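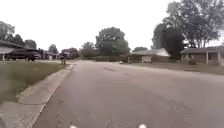 Pultedcombe Street Names

A table of every public street name in the town of Pultedcombe, with its ending (Street, Lane, Court, Way and so on), its spelling variants, and a best effort at where the name came from. There are 276 streets, one row each. The release date of this version is Saturday, December 7, 2019.

If you came looking for a map, there isn't one. See "Things people ask for" near the bottom.

What's in the folder

streets.csv is the main table.
variants.csv lists every spelling found for each street, with the source of each spelling.
origins.txt holds the longer notes on names, in plain paragraphs, because they would not fit in a cell and the cell was starting to resent it.
changes.txt is the list of corrections between versions.

Columns in streets.csv

id: a whole number. It never changes, even when the name does. Retired ids are not reused.

name: the street name without its ending. For "Burkus Lane" this is "Burkus".

ending: spelled out in full. Lane, never Ln. If you need the short forms, make them yourself, and please be ready for the fact that the town uses two different short forms for Court depending on which truck delivered the sign.

direction: North, South, East, West or blank. Mostly blank. Grumow Avenue has both an East and a West, and they do not meet. They get separate rows.

theme: the naming group the street belongs to, where there is one. See below.

certainty: a score of 1 to 3 for how well the origin is known. A 3 means it is in writing somewhere from the time of naming. A 2 means several sources agree but may all be copying each other. A 1 means somebody's aunt.

notes: free text. May contain commas. The field is quoted properly, so if your import breaks on it, look at your import.

How the table was made

The starting point was the town's printed street index, typed in by hand. That gave a list with a pleasing air of authority and a number of typing errors, mine and theirs. It was then checked against old subdivision plats, the voter precinct lists, and the signs themselves. The signs were checked on foot over the course of September.

Where sources disagree, the "name" column follows the plat. The sign and the index go in variants.csv. People who live on the street tend to follow the sign, which is reasonable, as it is the one they have to look at.

There are 54 streets with at least one spelling variant. Most are dull: a missing apostrophe, a doubled letter, "Ridge View" closing up into "Ridgeview" at some point when nobody was watching the spacing. A few are better. Seyoum Drive appears in the index as "Seyom", on its west sign as "Seyoum", and on its east sign as "Seyoumn", which at least covers the letters. 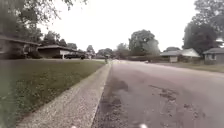 Themes

Builders who had to name a lot of streets at once picked a subject and kept going until they ran out. Pultedcombe has trees, birds, colleges and what I can only describe as adjectives. The theme column records these where the group is clear from the plat.

The tree group is large and contains several trees that do not grow in this part of the country. The bird group starts strong with Heron and Kestrel and ends on Poultry Court, and I have been unable to find out whether this was a joke. It has a certainty of 1. The adjective group (Pleasant, Quiet, Gentle, Level) appears to have been one person's long afternoon.

A blank in the theme column means no theme was found. It does not mean the name is meaningless. Please do not fill in blanks by guessing and send me the result, as one kind person did with the whole file.

Endings, and why you should not trust them

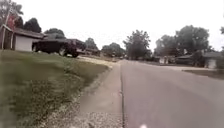
The ending tells you what the developer hoped the street would feel like, and very little else. The town has a written rule that a Court must be closed at one end and a Lane must be narrow, and the rule was adopted after most of the Courts and Lanes had been built. Two of the Courts are through streets. One Way is a dead end. The word "Lane" suggests hedges and perhaps a goat, and what you tend to get is a wide gray road with a concrete sidewalk beside it, running straight for the horizon with one small dark vehicle at the far end of it. I have kept the endings exactly as platted. Anyone using this column to predict road width, traffic or property values is welcome to try, and I would like to see the error bars.

Boulevard is used once, for a street with no median and no trees. Terrace is used on flat ground. Trail is paved.

Known problems

Private drives are left out, except for 3 that the town took over and then forgot to announce. These are flagged in notes.

Names retired before the oldest surviving plat are missing. There were certainly some. An old water bill refers to a "Tannery Row" that appears nowhere else, and it has been left out until a second source turns up.

Origins written down by developers' own sales brochures are scored no higher than 2. The brochures claim an improbable number of streets are named for "a beloved local family", and the families do not show up in anything else I could find.

Accents and other marks were dropped by the town and have not been put back. If you know a name should carry one, send a source.

Things people ask for

Coordinates. No. The town offers center lines for download, and you can join them on name and ending if you have patience and a way of handling Seyoum Drive.

House counts. No. This is a table of names.

Who is to blame for Poultry Court. See above.

Reporting a mistake

Open an issue with the street id, what the table says, what it should say, and how you know. A photo of the sign helps for variants. It does not settle the plat spelling, however firmly the sign is bolted on. Corrections are added in batches, and the old value is kept in changes.txt so that anyone who relied on it can be annoyed at a specific line.

Use and credit

The table may be copied, changed and reused for any purpose, including commercial ones, though I can't picture what those would be. Credit it as "Pultedcombe Street Names" and give the release date, as the spelling of at least one street is likely to have moved since.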